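Category: Opinion / Rugby / Club Game
Search this site... Go

Let the Small Clubs Keep Their Friday Nights

I've been a Barnside supporter for 18 years, which means I've seen a lot of bad rugby and enjoyed most of it. So when I read that the league wants to shift our Friday games to Sunday lunchtime from next season, I did what any grown adult would do and shouted at the kitchen radio. Then I calmed down, had a coffee and tried to see it from the league's side. I got about halfway there.

The case for the move isn't stupid. Sunday games are easier to stream, the officials get home in daylight, and visiting teams don't have to beg their bosses for an afternoon off to sit on a bus. Ryszard Dudek coached our second team for years before going over to Omora (forgiven, mostly), and he's all for it. He told me his players turn up on a Friday with stiff legs and half a sandwich in them, and you can see it in the first quarter of the match. Dropped balls, late tackles, everybody blowing hard. Fair point! I've watched Omora on a Friday and he isn't exaggerating.

But have you ever been to a Sunday lunchtime game at our level? I went to two of them last April, one at Shek and one at Brokum, and I've been to livelier dentist appointments. At Shek the snack bar closed before halftime. People stood with their hands in their pockets and looked at their phones, and the loudest voice in the ground belonged to the guy running the line.
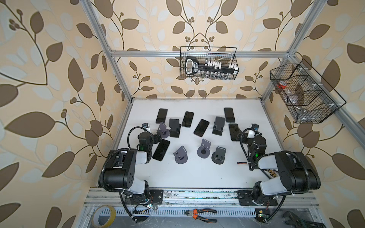 A patterned wall, a wire basket and a row of glass vials.

Friday is different, and it's different for boring, practical reasons. People are already out of the house. They've been paid, or they're about to be. Kids can stay up. You can bring somebody from work who has never seen a scrum in their life and they'll come along, because what else were they going to do, laundry? That's how I got hooked. A woman from the office, Celina Ziółkowski, dragged me to a game against Brokum in sideways rain, and we lost by six, and I couldn't talk the next morning. I don't think I'd have said yes to a Sunday. Sunday is when I call my mother.

I keep hearing that the stream will make up for it. Maybe it will for the big clubs, who have replays and a commentator who knows the players' names. Ours has one guy who calls our hooker "the big fella" all night long, and I love him, but I wouldn't plan a budget around him. A club like Barnside lives on people coming through the gate and buying a burger and then buying another one when it gets cold. Take a third of them away and I really don't see which online viewers are going to cover it.

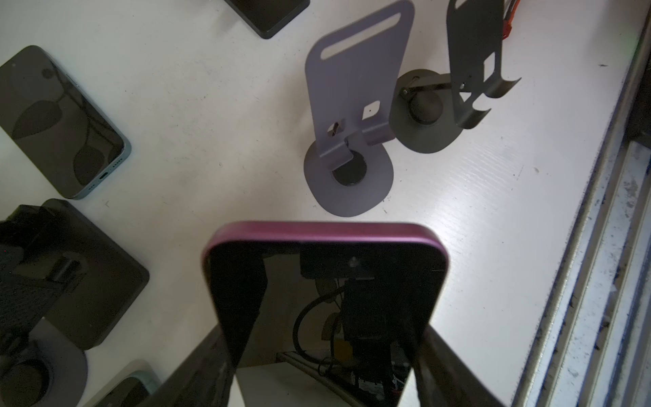

What I'd do instead

If travel is the problem, fix the travel. Some of these trips are silly. Omora comes to us on a Friday and then goes nearly as far the week after, when the two long ones could easily be split up. Put the neighbors on Friday nights and save the Sundays for the really long hauls. Brokum to Barnside is a short drive, so there's no earthly reason to play that one at lunchtime. Shek to Omora? Sure, make it a Sunday, I won't write a word about it.

And let the home club have a say. Give each of them a handful of home dates they can lock in for Friday, and let the league fill in the rest. A few clubs might prefer the weekend. Shek seems to like it, bless them. Dudek thinks my plan would be a nightmare to schedule, and he may be right, but scheduling is supposed to be the league's job and I'd like to see them have a go at it.

Kick off a bit later, too. If the visitors are getting off the bus with ten minutes to warm up, push the start back and give them time to eat a proper meal. The crowd won't mind. The bar certainly won't.

The clubs get to send in their comments before the schedule is settled, and supporters can write to their own club as well. I've sent mine in, and it's longer than this and has more capital letters. If you go to games on a Friday, write to yours, even if it's only a couple of lines. And if you've never been, come to Barnside while the lights are still on. I'm usually behind the posts at the clubhouse end, complaining about the lineout.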